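Roneo hand gripper pair, setup and care notes

README for the Gredero table cell

These notes are for the person who prepares the two hand-held grippers before a recording block and puts them away after. They do not cover the data format. For that, see the file FORMAT in the same folder.

What belongs to the cell

Two hand-held parallel grippers with blue fingertips, one table with a cloth, and the box of small objects. The cloth must stay the same during one block. If you change it, write a new block number in the log.

Before the block

Close and open each gripper 30 times with nothing between the fingers. The movement should feel equal from start to end. If one side comes later than the other, look at the pivot pins of the linkage first. A loose pin is the most frequent fault we had, and it is easy to miss when the fingers are open.

Then wipe the fingertip pads with a cloth that leaves no fibers. Do not use alcohol on the pads – on our first set the surface became hard and soft objects slipped out.

Check the alignment on a thin, soft object. Bring the tips to both sides of it without closing, and look if the pads face each other.

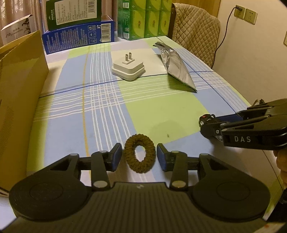 Fingertips at the sides of a knitted hair tie, before closing. Second gripper at right.

If one pad stands higher than the other, loosen the finger, correct it and tighten again by hand. Repeat the check with a flat object.

Pad replacement

We change the pads in pairs after 500 grasps, also when they look good. Spare pads are from Antwi and are kept in the drawer with the Wumano hex keys. Write the change in the log.

Known problems

Grasp 671 of the October block has a jump in the finger width. The cause was a pin on the left arm, now replaced. The grasps after it are fine.

Hair ties and other elastic things can go between pad and finger. Open fully and pull them out from the side, never forward.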